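Furik open day, who else went?

Forum > Shows and Visits

mhutapea
Went to the Furik open day on 30th November and I'm still grinning! They had two-arm stations going, and the one I parked myself at was working on a bag of drink cans. I stood there way too long (my feet can confirm).
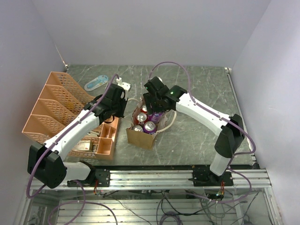
Melur Hutapea
Thread starter, 397 posts

I figured the cans would be the hard part, but the guy from Purba running the demo said no, it's the handles. Rope flops wherever it wants, and every bag sits a little different. Makes sense once you've watched it for a while!

antwi_a
Was there too, and I'm less sold. My nephew can unpack a bag in ten seconds. Why two arms for that?

mhutapea
Sure, but your nephew gets bored lol. What got me was the wrist camera screen, you're right down there with the fingers.
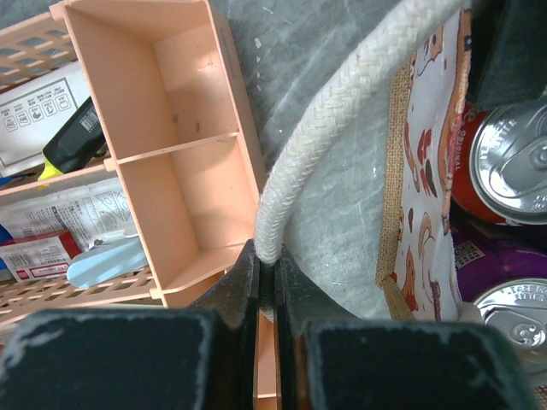
And once you've stared at that view a bit you start to feel how little it has to go on. I'd be a wreck trying to grab anything that way.

syahrul119
Did they mention price? Floson had one at 2000 a month last spring.

antwi_a
I asked, got a brochure. So, no.

concettab
Skipped it for the parking. Sounds like I should've gone, is there another one?

mhutapea
Sign-up sheet by the door said spring. I put my name down, number 158!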